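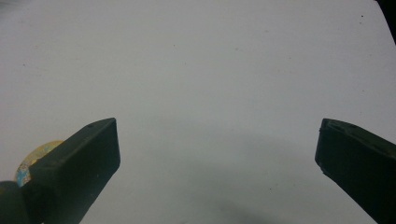 Live Sound and Recording Technician (part-time, fixed term)

Gollar Music Rooms, Stornport
Posted February 2023

Gollar runs a 281-capacity performance room and an adjoining recording studio on the Stornport waterfront. The programme is mostly folk, country and acoustic songwriting, with a smaller number of amplified bands. We are recruiting one technician to work across both rooms. The post is for 70 hours per month on a twelve-month contract and reports to the technical manager, Raelene Wihongi.

Duties

The technician will rig, line-check and mix at front of house for concerts in the main room. Most bills have two or three acts, with changeovers of 15 minutes. Monitors are mixed from the same desk on smaller shows. On larger shows a second engineer is hired in and the technician takes one position or the other by agreement.

All concerts are recorded as multitrack sessions from the stage box split. The technician sets up the session, names the tracks, checks levels and files the recording by the end of the following working day. Artists receive a stereo mix if they have asked for one in advance. Rough mixes are acceptable unless the booking form states otherwise.

In the studio the work is mainly demo sessions for songwriters: voice and guitar, sometimes with upright bass, fiddle or pedal steel. Sessions are booked in blocks of four hours. The technician is expected to choose and place microphones without supervision, and to edit and export the result within the block where the artist wants that.

Other duties include cable testing, maintenance of the microphone store, restringing the two house guitars and keeping the fault log up to date. The piano is tuned under contract and should not be adjusted by staff.

Requirements

- At least 3 years of paid work in live sound, or equivalent.
- Confident use of a digital desk, including routing, scenes and recovery from a failed scene load.
- Experience of miking acoustic instruments on stage at low volume, with control of feedback in a reflective room.
- Working knowledge of one common recording package. We can adapt session templates to suit.
- Ability to solder and to read a simple circuit diagram.
- Able to lift and move equipment safely, with a second person for anything marked as a two-person load.

A driving licence is useful but not required. Formal qualifications in audio are not required. Applicants who play an instrument are welcome to say so, but it will not be scored.

Hours and pay

Concert shifts run from load-in at 15:00 until load-out, normally finished by 23:30. Studio blocks start at 10:00 or 14:00. The rota is issued four weeks ahead. A studio morning is never scheduled after a concert shift - this is written into the contract.

Pay is by the hour, on the venue's technical grade, with an added rate after 23:00. The rate card is sent with the application form. Travel is paid for the few off-site dates at Mudgway Hall.

How to apply

Ask for a form from Jolene Pearce at the Gollar office. Return it with a short CV and two recordings you engineered, at least one of them live. For each recording, give the microphones used, your exact role and anything done afterwards by someone else. Mastered files are accepted, but please send the unmastered mix as well if you have it.

Shortlisted applicants will be asked to a practical session lasting 100 minutes. This consists of a line check and soundcheck with a house trio, a fault-finding exercise on a prepared stage rig, and a conversation with Raelene Wihongi and the programme manager, Said Farouk. The desk show file is available beforehand on request. Applicants are paid for the practical session at the standard hourly rate.

The room has step-free access to the stage and to the mix position. The studio control room is up one flight of stairs and has no lift. Please tell us if this affects you - sessions can be run from the ground floor.

Questions on the technical side can be put to Raelene Wihongi through the office. Questions on contract and pay go to Jolene Pearce.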